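Wrist cameras are judged on the wrong numbers

Most comparisons of wrist cameras begin with resolution and frame rate. After 300 grasps on the Eltgate bench with two cameras and one pair of fingers, I think both figures matter less than how the camera copes with shine.

Matt blocks tell you very little. A dark, glossy curved body spreads soft highlights across its surface, and a depth estimate built on those highlights will wander. Odair Sampaio argues that better lighting cures this. I disagree: few workshops will relight a room for one arm.

My view is that any gripper trial should include a glossy dark part, with the fingertip kept in view as a fixed reference.
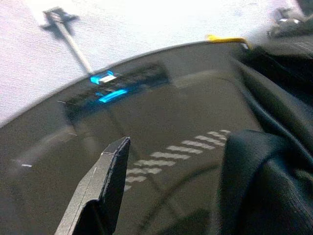
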